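Workshop notebook, Valtley
Posted by Noemi Fontana, November
4 min read

Tuesday. Second go at the paste papers for the Bianchini ledgers. Last week's batch dried with a chalky bloom on the dark blue and I wanted to find out if it was the paste or the sizing.

Made up two pastes first thing. Paste A is the usual wheat starch, cooked 20 minutes, sieved twice. Paste B is the same starch with a bit of methylcellulose stirred in once it had cooled. Both coloured with the same ultramarine from the Roltico tub, which is getting low. Ettore has put it on the order list.

Paste A was lumpy even after the second sieve. I think I let it catch on the bottom of the pot while I was on the phone to Grolgate about the board delivery (still no date, they will ring back). Put it through muslin and it was usable. Paste B brushed out much better and held the comb marks without slumping. Colour looked a touch greyer going on.

Did 8 sheets of each. Damped the paper with a sponge, left it a few minutes, then brushed paste on crosswise and lengthwise before combing. The wide comb is missing a tooth at one end so I worked with it turned around and overlapped the passes. Osvaldo says he can cut a new one from offcut plastic if someone gives him the spacing. It's 6 mm centre to centre, so Osvaldo, there you go.
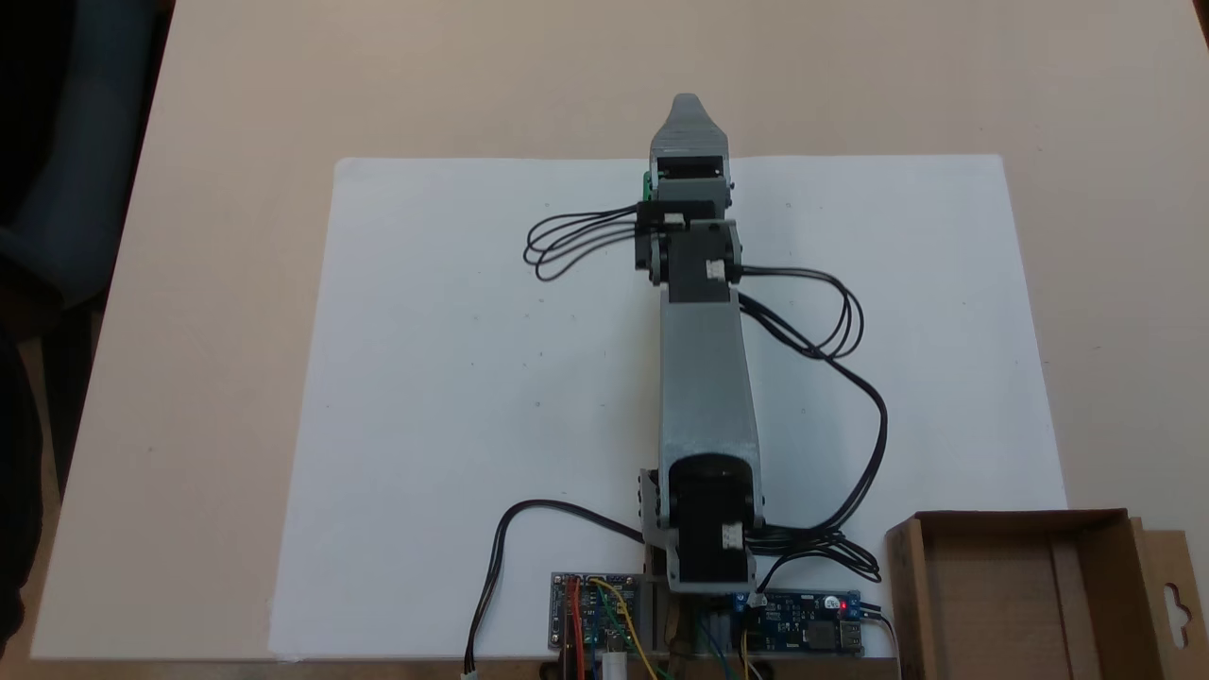 By 2 pm the A sheets were dry at the edges and cockling badly. The B sheets were slower and lay flatter. I moved both lots to the rack by the window, then moved them back again when the sun came around. Room was at 21 degrees most of the afternoon.

Checked for bloom at 4:30. Two of the A sheets have it, in the same spot near the top where the brush was loaded heaviest. None on B so far, but last week it didn't show until the next morning, so I'm not calling it yet.

Mostafa had a look and reckons the bloom is pigment that never got properly wetted. He grinds his with a few drops of alcohol before it goes anywhere near the paste. Will try that on the next lot with paste A only, everything else kept the same.

Rubbed a dry white cloth over a corner of each. A gave off some colour, B hardly any. Neither has been waxed.

For Cinzia: the spine leather is pared and in the second drawer, wrapped. Please don't use the grey scraps on top, they're for testing dye. The sewing on volume three is finished but I haven't glued up.

Still to do: press both sets overnight between blotters, recheck the bloom in the morning, wash out the muslin properly, find the lid for the methylcellulose jar.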